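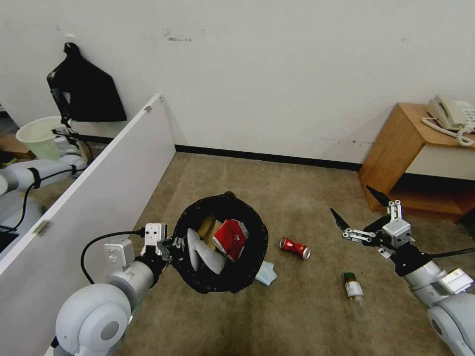 Plisow Publishes Results of Ilatero Chore Trial: Robots Handle Most Trash Pickup, Still Struggle With Bags and Bedding

Household and shop-floor tasks tested side by side; full results available on request

CHAUKE, March – Plisow, which develops software for two-armed robots, today released the results of Ilatero, a trial that set out to answer a plain question: which everyday chores can a robot finish without a person stepping in?

The trial covered eight chores and ran for eight weeks at the Plisow test site in Chauke. Robots made 916 attempts and completed 700 of them with no help. In the remaining 216, a person had to step in, the robot stopped without finishing, or the result did not pass inspection.

Plisow is releasing the figures ahead of any product announcement. The company does not sell a robot for home use and has no date for doing so.

"The total looks better than the experience of standing next to the machine," Plisow said in a statement. "A person clearing a room does not fail at one job in four, and would not be kept on if they did. We think the useful part of these results is the list of what went wrong, and we are publishing that list in full."

What was tested

Half of the chores came from housekeeping: picking up trash from a carpeted floor, closing and replacing a trash bag, folding hand towels, and straightening a duvet. The other half came from light shop work and were chosen with Stoteo, a supplier of shelving and packing equipment that took part in the trial. Those were sorting returned parts into bins, wiping down a bench, loading cartons, and breaking down empty boxes.

Housekeeping attempts took place in furnished rooms. Before each floor attempt, staff scattered the kind of litter a guest or tenant might leave behind, such as drink cans, plastic bottles, paper, and wrappers. Nothing was placed on marked spots, and the layout was changed between attempts. Cans were used both whole and crushed.

An attempt counted as complete only if the robot reached the end state written on the task sheet and no one touched the robot, the objects, or the controls along the way. A robot that dropped a bottle and picked it up again could still pass. A robot that left one wrapper on the floor could not. 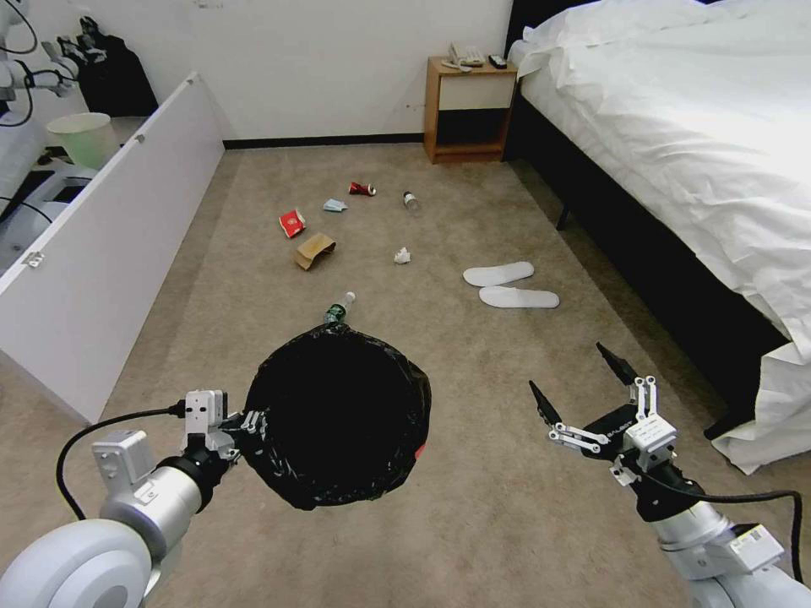 A two-armed robot grips the rim of a black trash bag, with bottles and other litter on the carpet beyond it.

Picking up is mostly working

Trash pickup had the highest completion rate of the household chores. The robots were reliable with cans and with bottles lying on their sides. They could usually recover after a poor first grip, and they did not need to be told in advance how many items were on the floor.

Flat and soft items gave more trouble. Tissues were sometimes pinched together with the carpet pile, which caused the arm to stop. Thin wrappers lifted at one corner and slid back out of the fingers. Clear bottles were missed more often than colored cans, mainly in rooms with strong daylight.

The robots also had to decide what was trash. Task sheets asked them to leave slippers, remote controls, and telephones alone, and for most of the trial they did. On a few attempts a robot picked up a slipper. Those attempts were scored as failures even when the rest of the floor was cleared, on the grounds that a guest who finds a slipper in the garbage will not care how clean the carpet is.

Bags are harder than what goes in them

The trash bag was the weakest point in the housekeeping work. Holding a bag open with one gripper while dropping items in with the other worked well once the bag was open. Getting it open, seating it in a bin, and tying it off were a different matter.

New bags come off the roll with their sides stuck together. People rub the edge between their fingers or blow on it. A gripper with two rigid fingers can do neither, and the robots often closed on both layers at once. Folding the edge over the rim of the bin failed less often, though the bag sometimes slipped down on the far side after the first few items went in.

Tying was removed from the task sheet in the second half of the trial after repeated torn bags. From that point the robots were asked to gather the top and clip it. The results give the two versions separately so that readers can compare them.

Bedding was the other low score. The robots could take hold of a duvet corner and pull, but smoothing a full-size duvet called for walking to the other side of the bed, and the test machines reach only so far. Several attempts ended with one side straight and the other side on the floor.

On the shop floor

Results for the shop tasks were steadier. Loading cartons and sorting returned parts both finished above the household average. Stoteo attributes this to the setting: benches are at a known height, lighting does not change much during a shift, and parts come in a limited range of shapes.

Breaking down boxes was the exception. Tape has to be found and cut or pulled before a carton will fold flat, and the robots often pressed on boxes that were still taped shut. Some cartons were crushed without being flattened. Stoteo has since sent Plisow a set of cartons with paper tape and tear strips for further work.

"Our customers ask whether they can put a robot on the packing line next year," Stoteo said. "For loading, with someone nearby, we would now tell them it is worth a conversation. For clearing up the empty boxes afterward, they should keep the people they have."

Speed

Ilatero did not set a time limit, and Plisow cautions against reading the completion figures as a measure of productivity. On every chore in the trial the robots were slower than the staff who prepared the rooms and benches. The gap was smallest for carton loading and largest for towel folding.

Plisow believes there are places where slow work is acceptable, such as a stockroom overnight or a vacant room between bookings. It has not tested the robots in occupied rooms and does not plan to do so until they can be relied on to stop safely when a person, a child, or a pet comes within reach.

Are the machines ready?

For most chores in a normal home, Plisow's answer is no. A robot that needs a person within earshot saves that person very little. The company considers floor pickup the closest to practical use, provided that small valuables are put away first and someone else deals with the bag.

For shop work the answer depends on the bench. Where the same few tasks repeat all day and a worker can look in between other duties, the results support small pilot installations. Plisow and Stoteo are discussing one such pilot at a packing site in Chauke – terms have not been agreed.

Next steps

A second round of Ilatero is being prepared. It will repeat all of the original chores with the same task sheets, so that the two sets of results can be compared directly. Changes under consideration include softer fingertips for bags and tissues, a camera placed nearer the wrist for clear plastic, and a bin with a spring ring that holds the liner in place.

Plisow also plans to bring in people who clean rooms for a living to review the task sheets. Feedback during the first round was that some of the sheets described chores in an order no housekeeper would follow. One example was straightening the bed before picking up the floor, which meant that litter under the hanging edge of the duvet was found last or missed.

Availability of results

The full Ilatero results include the outcome of every attempt, the task sheets for each chore, and the inspectors' notes on all failures. They are free to researchers, trade press, and facility operators. Requests should state the name of the organization and the chores of interest. Video of selected attempts, both completed and failed, can be supplied at normal speed. Plisow does not release sped-up footage of its robots.

Site visits for press can be arranged in the mornings, starting at 9 a.m. Visitors are asked to wear closed shoes and to allow time for a short safety talk.

About Plisow

Plisow develops control software for two-armed robots used in housekeeping and light industrial work. Its offices and test rooms are in Chauke.

About Stoteo

Stoteo supplies shelving, benches, and packing equipment to warehouses and small manufacturers. It provided the benches, cartons, and parts bins used in the shop portion of the Ilatero trial.

Media contact

Plisow Press Office, Chauke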